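Informe de visita: jornada de puertas abiertas del laboratorio de simulación de Plakerel

Noviembre de 2025

La jornada se limitó a un grupo de 15 asistentes y a una sola sala, con dos puestos de trabajo y una pantalla común. El objeto de la visita era conocer el entorno virtual en el que Plakerel prepara tareas de manipulación de material de laboratorio antes de llevarlas a equipo físico. El que suscribe acudía por interés en el manejo de gradillas, asunto que en nuestra planta sigue resolviéndose a mano.

Entorno y primera tarea

El simulador se llama Mindton y se ejecuta en una estación de sobremesa corriente. La presentación inicial duró más de lo previsto y se dedicó casi por completo al modelo de contacto: fricción en las yemas, rigidez de los dedos y paso de integración. La documentación entregada recoge 1,485 episodios registrados desde mayo, sin desglose por tarea. Se echó en falta ese desglose.

La primera tarea consiste en manejar clavijas con tapa rotulada y un tablero azul con alojamientos circulares. La pinza sujeta la clavija F4 en posición casi vertical, con una ligera inclinación del vástago. En el tablero quedan alojamientos libres, con cifras impresas al lado de algunos.

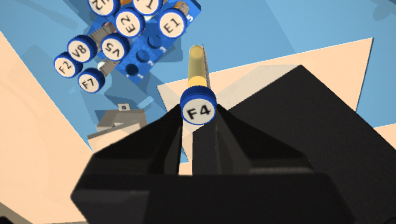 ¿Por qué se ensaya primero en simulación y se deja el equipo físico para después?
El motivo principal es el coste de los fallos. Una inserción mal alineada puede dañar los dedos o la pieza, mientras que en el entorno virtual basta con reiniciar el episodio. Además, la posición inicial de las piezas se puede variar sin intervención de un operario.

La tolerancia entre vástago y alojamiento no figura en la hoja técnica. Se nos indicó que es configurable y que el valor por defecto es más holgado que el de la pieza real, extremo que conviene tener presente al leer cualquier tasa de acierto.

Tubos y gradillas

El segundo puesto mostraba un brazo negro montado sobre un pedestal, al fondo de una mesa clara, con una gradilla amarilla y otra roja sobre un tapete azul. Los tubos llevan tapón azul y contenidos de distinto color. El agarre se hace por el tapón, con la pinza apuntando hacia abajo. Con el tubo suspendido sobre la gradilla roja, el extremo inferior queda muy cerca del tubo situado más a la izquierda, por lo que el margen lateral es reducido.
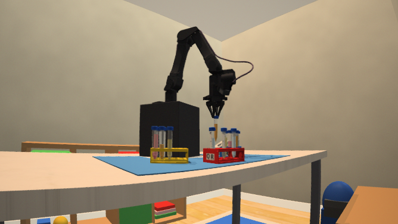
Observaciones sobre el agarre

Sujetar por el tapón deja libre la pared graduada del tubo, lo que facilita la lectura del nivel. A cambio, cualquier giro en la muñeca se amplifica en la punta. El límite fijado para cada episodio es de 900 pasos de control; superado ese valor, el intento se anota como fallido aunque el tubo siga sujeto.

En la gradilla amarilla los tubos están muy juntos, y el que sobresale bajo la pinza se alinea con el extremo derecho de la fila. Trabajar desde un extremo reduce el riesgo de rozar tapones contiguos. Preguntamos por la extracción desde el centro y la respuesta fue que existe una variante, llamada Hilwood, que no estaba cargada ese día.

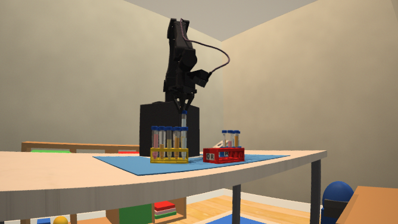 Puesto 2: pinza y tubo elevado junto al extremo derecho de la gradilla amarilla.

El comportamiento del líquido no se calcula. El contenido de los tubos es un atributo visual, de modo que no cabe extraer conclusiones sobre derrames o agitación. Para nuestro caso es una carencia seria.

Asuntos pendientes

Quedan por recibir la hoja de tolerancias y el formato de exportación de trayectorias. La compatibilidad con el controlador Żak se dio por confirmada de palabra, sin documento. La licencia de evaluación cubre 4 puestos y se solicita por escrito.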